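2024年1月17日

# 工房ノート:藍の小さな甕、冬の機嫌について
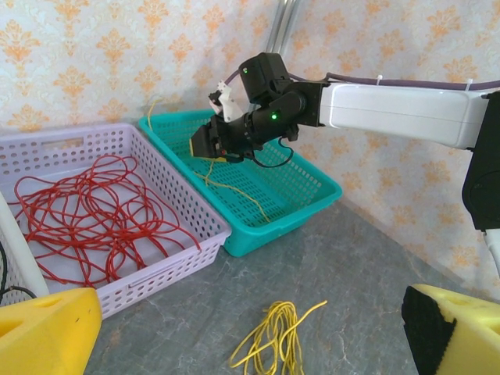
青緑のかごと、その上に伸びた白黒のアーム。

朝いちばんに甕のふたを開けたら、思っていたより匂いがおとなしくて、少し心配になりました。年末からずっと寒かったので無理もないのですが、表面の膜の張り方もどこか頼りなく、かき混ぜても泡がすぐに消えてしまいます。秋のあの、こんもりした紫がかった泡が懐かしい!

液温は11度。これではさすがに菌も眠いだろうと思い、甕のまわりに毛布をもう一枚巻いて、電気あんかを底に差し込みました。昼過ぎにもう一度測ったら20度まで上がっていて、混ぜたときの手ごたえもいくらか柔らかくなった気がします(気のせいかもしれません。こういうとき、どうしても良いほうに感じたくなるもので)。

えさのふすまは、小鍋で煮て冷ましてから加えました。前回は煮詰めすぎて糊のようになり、甕の底にかたまりが残ってしまったので、今回は水を多めにして、とろみが出たところで火を止めています。石灰はまだ足していません。pHの試験紙は10と11のあいだの色に見えたのですが、北側の机だと色がどうも読みにくくて、窓辺に持っていくとまた違って見えます。次に使う人も、できれば窓辺で見てください。

試し染めは三種類。

- Muñozの綿ブロード:精練済み。浸し3分、空気にさらして3分、これを4回。きれいな水浅葱になりました。
- Gravoの麻糸:同じ条件なのに、かせのひもで縛ったところが白く抜けました。縛りがきつすぎたようです。八の字にゆるく結び直して、明日もう一度。
- Neltnessの古い晒:思いのほか濃く入ってびっくり。ただ、折り目に沿って筋が出ています。水に浸けておく時間が足りなかったのでしょう。

麻糸のむらはそれはそれで悪くない表情なのですが、注文のほうは均一な色が前提なので、喜んでばかりもいられません。白く抜けたかせは見本帳に貼っておきます。横に「縛りすぎ」と書いておきましたから、笑ってやってください。

すすぎの水は、最初の一杯だけ酢をほんの少し入れました。入れたものと入れないものを半分ずつ干してありますが、乾くまでは何とも言えません。私の印象では入れたほうが手ざわりがやさしいような……でも前にも同じことを書いて、乾いたら区別がつかなかった記録が残っていました。ノートというのはつけておくものですね。

それからTetdenの秤、200グラムの分銅を載せると日によって表示が揺れます。今日は電池を替えてから落ち着きました。石灰を量るくらいなら困りませんが、糸の重さから濃度を出すときは、先に分銅で確かめてからにしましょう。

五月の展示に出すのれんの件も、そろそろ考えはじめないといけません。今の甕の力だと、濃紺まで持っていくには相当な回数がいりそうです。無理をさせて甕を疲れさせるより、春先に新しく一本建てて、そちらを本命にするほうがよいのではないかと、混ぜながらずっと考えていました。すくもの残りは棚の下段の紙袋、灰汁用の木灰はその奥です。木灰は使う前にふるってください。炭のかけらがけっこう混じっています。

明日やること:

- 朝、混ぜる前に液温
- 麻糸の結び直しと再染め
- 酢あり、酢なしの比較(完全に乾いてから)
- ゴム手袋の買い足し、Mサイズ

夕方にもう一度ふたを開けたら、縁のほうに小さな泡がいくつか寄っていました。あんかは弱のままつけて帰ります。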